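Rules for the gripper bench, second try

May 27, 2019

Our first set of bench rules was 4 pages long and people stopped reading after the first one. In April Aiguo Lu and I cut it down to a single sheet, and it has been taped up next to the Utwood bench since then. I said I'd post what stayed in.

Check the fingers before you log in. Run a thumb down each edge. If a piece is missing from the face that touches the object, swap the finger and write it in the book. Scuffs on the outside are fine.

One object at a time on the table. Lids and doors get set before you start recording, and you write down which way you set them. We lost 126 runs to that, all good otherwise, where we couldn't say what the start position was supposed to be.

Don't squeeze to find out where something is. Come in slow, touch, stop, then decide.

Aiguo wanted a speed limit on the sheet too. I left it off, and we still disagree.
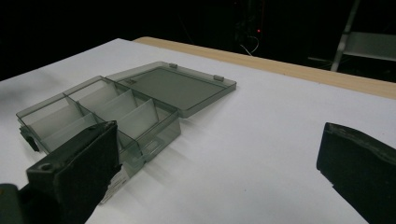

Contact with thin plastic is the rule I get the most mail about. My answer is to push on a wall low down and leave lids, hinges and latches alone unless the task is to open or close something. With the gray divider box, the finger goes against the front wall of the base, and the lid lies all the way open behind it, so there's no half-raised lid to bump. Write "open, flat" in the book for that one. The next sheet will cover cables, once we agree on the wording.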